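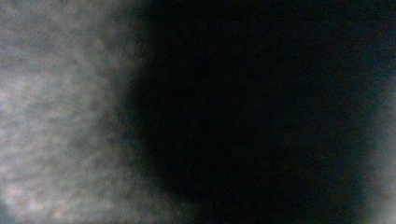 Close view from a hand-held gripper, Clarkemby.

The Girnbridge open day was a public demonstration of hand-held robot grippers held in Clarkemby on 12/01/2021. It was organised by Ermanno Sartori of the Pondlow workshop and received 127 visitors.

The main task was the handling of cloth. A dark garment was put in folds on a white table, and people worked there with grippers in the hand.
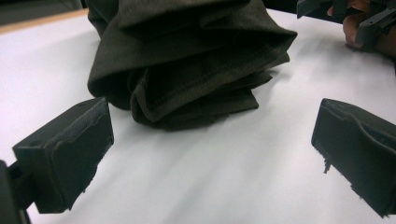
Programme

Each demonstration took 10 minutes and was repeated during the afternoon. Visitors could afterwards try the tool under the guidance of the staff. 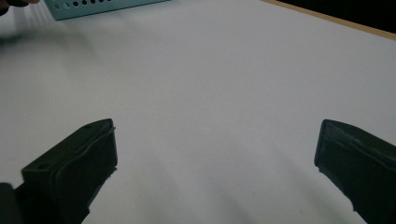 Sartori designed the Melis gripper for people with no training in robotics. He preferred simple parts which a small workshop can repair. The two fingers are dark and boxy in form, with small round holes in the top face of the left one, and they open wide over the table. The colour was chosen by the workshop.
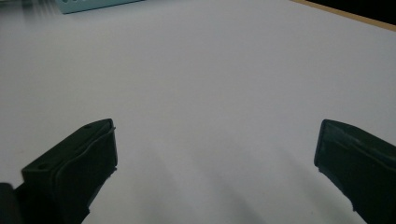
Later events

A second open day, in February, was smaller and had 4 demonstrations.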